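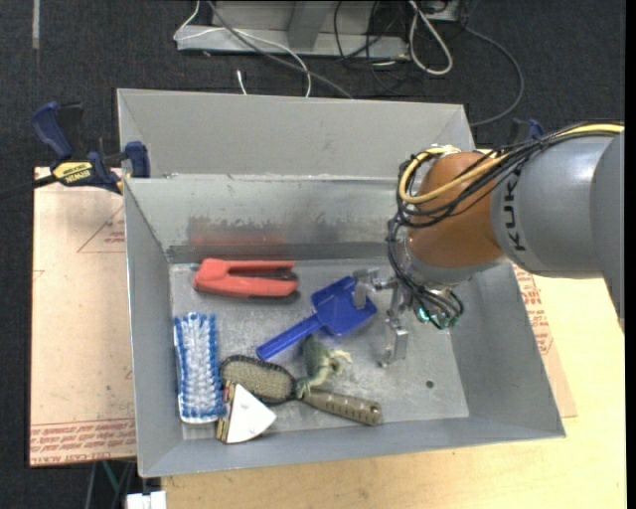
Chapter 7
Collecting Grasp Examples

Chapter 6 treated the grasp predictor as a function whose parameters are fitted to examples, and left open the question of where the examples come from. This chapter takes up that question. It covers the choice of objects, the layout of the bin, the record kept for each attempt, and the rules for deciding which attempts enter the training set. The methods apply to a single arm with a two-finger gripper working over an open bin. Extensions to suction tools are given in Section 7.6.

7.1 What counts as an example

An example is one attempt, together with everything the predictor would have known before the attempt and the outcome measured after it. An attempt begins when the camera above the bin takes its first view and ends when the outcome has been written to the record. Motion that was planned but stopped by the safety controller is an attempt. A camera view with no motion planned from it is not.

Three parts of the record are required:

The view. One image of the bin, taken before the arm enters the space above it. Images with the arm in view may be stored for later inspection but should not be used as input to the predictor.

The action. The position and angle of the gripper at closing, the opening width before closing, and the approach direction, all given in the bin coordinate system defined in Section 5.2.

The outcome. A single value, 1 or 0, set by the test in Section 7.4. Partial credit is not used in this book.

The record format follows the one used by Closance, with two fields renamed. Readers who work from the Petek tools will find a conversion table in Appendix C.

7.2 Choosing the objects

A set of objects should vary in the properties that change the grasp, and these are not always the properties that change the appearance. A stapler and a toy shovel differ in color, but the difference of interest is that the shovel has a wide scoop at one end of a straight handle, so the best grasp and the center of the visible area lie far apart. Brushes are useful for a related reason. The bristles give under load while the handle does not, and a predictor trained only on hard objects tends to treat both as equal.

Vanags recommends a pool of 195 objects, from which a small group is drawn for each fill of the bin. The same object may appear in many fills. It must not appear in both the training set and the test set, and the split is therefore made by object before any attempt is recorded - never by attempt afterward.

7.3 Filling the bin

Objects should be allowed to touch and overlap. A handle lying under another object is a normal condition in use, and a training set made of separated objects will not contain it. The bin must be fixed to the table. If the bin shifts between attempts, every stored action carries an error that cannot be removed later. Clamps at the rim are adequate for sheet-metal bins.

Bare metal floors scratch with use and reflect bright objects. Both effects should be present in the training views if they will be present in service. Lūse compared a freshly painted floor with a worn one on the Brovesura cell and found that up to 80 attempts in a session had been aimed at marks on the metal.

A fill is ended after 100 attempts or when the bin is empty, whichever comes first. The remaining objects are then removed and a new group is drawn.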